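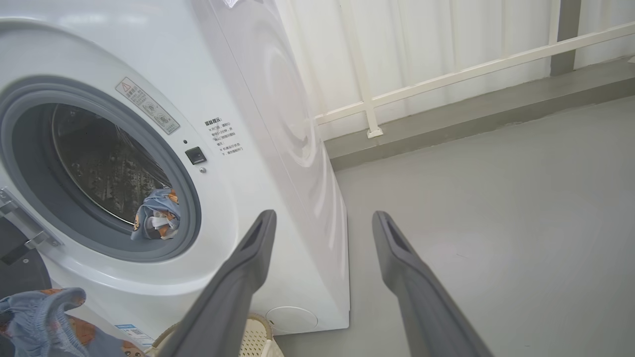
By the Flimura technical desk
Last reviewed: June

Hard water and your home: common questions

What does "hard" mean?
Hard water carries dissolved calcium and magnesium, picked up as rain passes through chalk or limestone. Hardness is normally given in milligrams per litre as calcium carbonate. Most of the supply in the Kellgate area is hard. Tangen, which draws from an upland reservoir, is soft.

Is it safe to drink?
Yes. Hardness is not treated as a health problem, and many people prefer the taste.

How do I find out my figure?
Enter your postcode on your water company's website, or use a test strip on the cold kitchen tap. Run the tap for 2 minutes first. Strips give a band only; a drop-count kit is more exact.

Where does scale form?
Mainly where water is heated: kettles, hot water cylinders, combi boiler heat exchangers and shower heads. It also builds up on taps that drip and dry out.

How does an ion exchange softener work?
Water passes through a bed of resin beads that hold sodium. The beads take up calcium and magnesium and release sodium in return. When the resin is used up, the unit rinses it with brine and sends the waste to the drain. 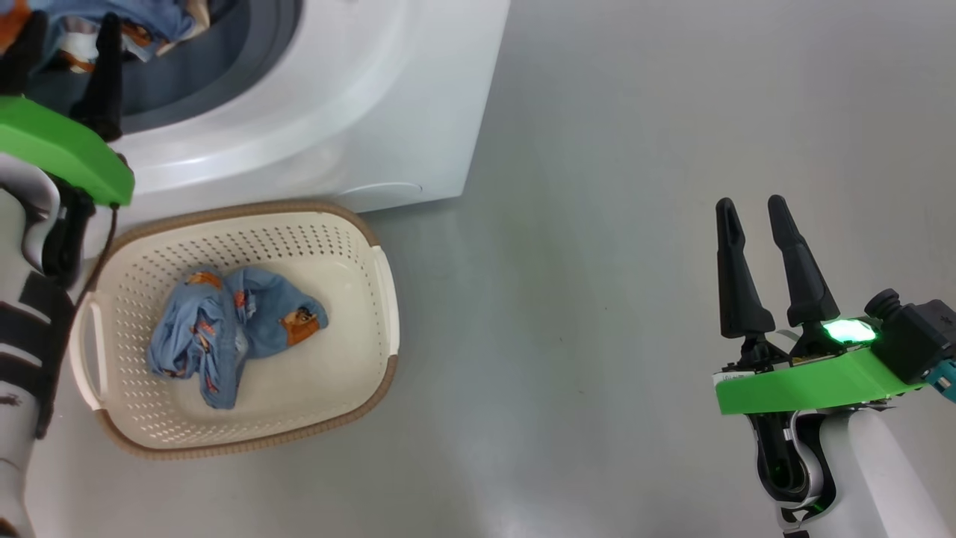
The rinse is called regeneration. Metered units start it after a set volume – 1,000 litres is the factory setting on the Skilwood – and timed units start it at a fixed hour, usually 2 am. Metered units waste less salt in homes where use varies.

Do I need less detergent once a softener is fitted?
Yes. Follow the soft water dose on the packet. Too much powder in soft water leaves suds that are hard to rinse out.

Can I fit one myself?
If you can fit a stopcock and a bypass, probably. Leave the kitchen drinking tap on the unsoftened main. Check that the pressure is within the limits in the manual, and fit a reducing valve if it is too high.

Will a softener remove scale I already have?
Slowly, and not all of it. Descale the kettle and shower head by hand. Cylinders with heavy deposits should be looked at by a heating engineer.

Which salt should I buy?
Tablet or block, as stated on the lid of the unit. Do not mix them, and do not use table salt.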